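Can Robots Do the Boring Stuff Yet?
Project report by Annag Gillies, with Benedita Neves and Gregor Strachan

I picked this topic because I hate tidying up, and I figured somebody must have built a machine for it by now. Our question was pretty simple: take the small jobs people do without thinking, at home or in a shop, and ask if a pair of robot arms can do them. Ms. Chávez told us to keep it narrow, so we stuck to putting things in racks and plugging things in (I wanted laundry too, but I got outvoted).

The rack job sounds like nothing. You pick up a thin rod, hold it over a hole, let it down. I can do it while talking on the phone! For an arm it's a whole pile of problems, and the worst one is that see-through stuff is really hard for cameras to pick out. Then the tip has to line up with a hole, and if the gripper is holding the rod a little crooked, the far end is off by a lot more.

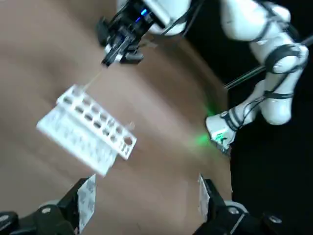

Figure 1. A gripper holding a clear rod over the test tube rack, from the other gripper's side.

We gave each job 9 tries in our plan and scored it the way Dridside scores new hires in their stockroom, where Benedita works on Fridays. You get a point for finishing, and you lose it if a person has to step in. The rack got 7 out of 9, and I was honestly impressed. Slow, though. Gregor fell asleep on his notebook during one of them.

Plugging in is a different story. Think about how you do it at home: one hand holds the strip still, the other wiggles the plug until it goes. You mostly feel your way, and a lot of arms can't feel much. Round sockets also mean the pins have to be turned the right way before you push.

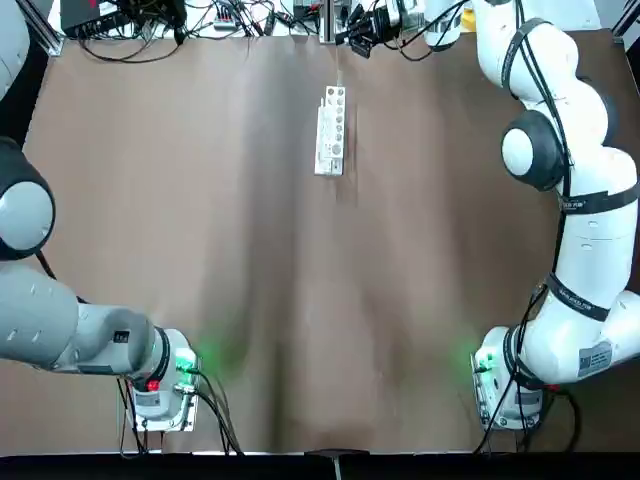 Figure 2. The power strip on the table between the two arms.

We never got a fair score for this one. Our plan said a try ends after 300 seconds, and we hadn't agreed on whether a plug halfway in counts as finished. I say no, Gregor says yes, and we're both still right as far as I'm concerned. If we do this again we'd write that rule down first.

So, would I let one loose in my kitchen? For putting spoons away, maybe, if I had all evening. For anything with a plug on it I'd still do it myself.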